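Notebook, small office, hand tool sort
March, started 9:40

Purpose: get the small hand tools out of general circulation in the office and into one labeled place. Same trouble as the Lallcombe move, where knives and drivers ended up in every drawer and the inventory sheet stopped matching anything. Sheet carried over from then, item 1348 onward. Working surface is the gray square table. The round wooden one is for things not yet decided.

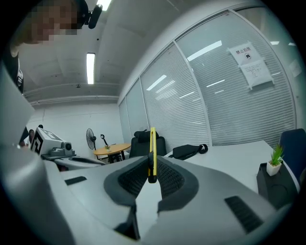
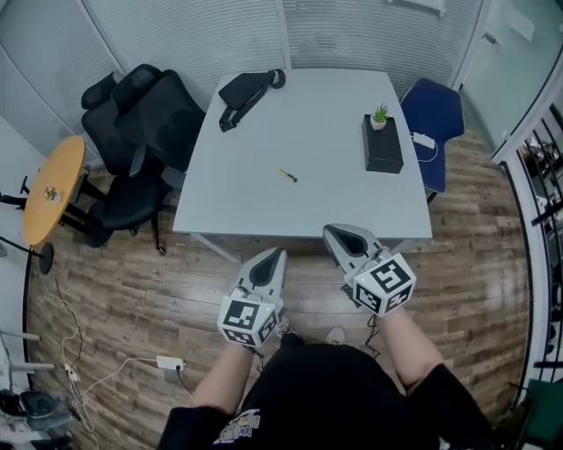
Yellow utility knife, first; small screwdriver with the yellow-green handle on the gray table, second.

Knife: entered as 1348. Goes in the cutting tray, blade in, no exceptions. Spare blades are a separate line on the sheet and stay in the Drilari tin. Do not store used blades with new ones. Used ones go to the sharps tub in the main workshop, emptied when it reaches the line.

Screwdriver: entered as 1349. The old sheet has it under "electrical," which is wrong, moved to "general." Handle color is now in the notes column, as the sheet had three small drivers with nothing to tell them apart. If the color column works for the drivers I will extend it to the pliers.

Table: the succulent stays. It can go on the black box as long as the middle of the top is clear for sorting. Bags off the table during a sort, please, small drivers roll under straps and get carried home. Chairs pushed back on the near side, otherwise there is no room to stand.

Tray layout, second attempt:
Front: knives, scissors
Middle: drivers, small to large
Back: hex keys, tape measure, marker pens

The Nieminen tray is 214 mm across inside. Takes the drivers lengthwise but not crosswise, so the middle row runs front to back. Foam liner cut to match. First liner came out 14 mm short and is now the liner for the blade tin shelf.

Labels: Oster tape, black on white. Lettering at the small size is unreadable from standing height. Reprint at the next size up, tool name only, item number on the underside of the tray.

11:15, stopped with the cutting tray done and the driver row half done. Hex keys untouched, nearly all of them missing a size or two. Not worth buying singles. Will make one full set from the loose ones and scrap the rest.

To do:
Reprint labels
Ask for a second tray, same width
Move the old sheet to the archive folder, keep numbering
Check shelf bracket rating before loading, drawing says 800 N but does not say per bracket or per pair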